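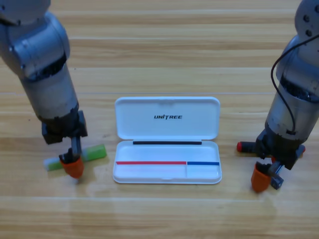

Seit ich im Herbst in unsere kleine Robotik-AG hineingerutscht bin (eigentlich wollte ich nur mal zuschauen!), drehen sich meine Abende um eine einzige Aufgabe: Stifte einräumen. Klingt nach Kindergarten, ich weiß, und meine Familie lacht auch jedes Mal, wenn ich davon erzähle. Aber zwei Roboterarmen beizubringen, einen Stift ordentlich zu greifen und in ein flaches Etui zu legen, ist eine herrlich zähe Angelegenheit. Der schwarze Stift mit der roten Spitze ist mir dabei der liebste, der ragt so schön waagerecht aus dem rechten Greifer und zeigt aufs weiße Etui, während links der grüne noch schräg auf dem Holz liegt, die orange Fingerkuppe schon drauf.

Unser Projekt heißt Mulon, und bis zum Coutinho-Wettbewerb im Dezember soll es halbwegs sitzen. Bisher haben wir 226 Durchläufe aufgezeichnet, davon sind ungefähr 68 richtig gut geworden. Der Rest ist, sagen wir, lehrreich – mal rollt ein Stift weg, mal klemmt er quer, mal warten beide Arme höflich aufeinander und keiner fängt an. Ich habe mir angewöhnt, nach jedem Fehlversuch eine Zeile ins Heft zu schreiben, und inzwischen lese ich die abends lieber als jeden Krimi.

Die Gruppe von Plovirum tritt übrigens mit derselben Aufgabe an, das macht uns ein bisschen nervös. Dafür haben wir die besseren Kekse. Als Nächstes wollen wir die Arme langsamer schließen lassen und den Startpunkt der Stifte öfter verändern. Wie es damit läuft, schreibe ich nächsten Monat auf, vermutlich wieder viel zu ausführlich.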